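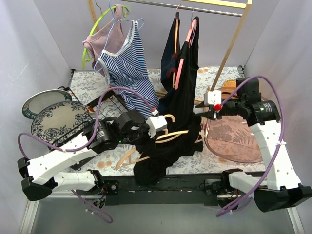 ## Hanging things up when you're short on room

I've had a rail over my work table for years now, and I wouldn't be without it. A plain metal rod on a light wooden clothes-rack frame does the job nicely, and you can keep tops up there while you get on with something else underneath.

- **Watch the long ones.** A long black garment will slither down and bunch up on the table if the rod is too low. Fold it in half over the bar of a sturdier hanger, or peg it up at the hem.
- **Pick the hanger to suit.** Thin wire ones are fine for a striped tank, but I like plastic for anything with narrow shoulders. I bought 34 from Starnarine back in August, in every colour they had, and I've only snapped 2.
- **Leave a gap.** When one top overlaps another you forget the one behind - I once went a whole summer without my favourite pink sleeveless!

## Plates and glass on the same table

A black wire dish rack takes up hardly any space, and plates can lean against it quite happily. I put the larger plate in front, so the big blue-and-white floral one sits before the white one with the green rim. If yours like to slide, a cloth underneath helps. Mine is cream with little floral sprigs, and it goes in a warm wash with everything else.

Pressed glass wants a bit more care. For a pink platter with ferns and leaves in the pattern, use a soft old toothbrush and warm soapy water, leave it five minutes, then rinse and dry with a linen tea towel. Lay it flat, well away from dangling sleeves and hems.

Shoes belong on the floor, I know, but a sandal does find its way up there now and again.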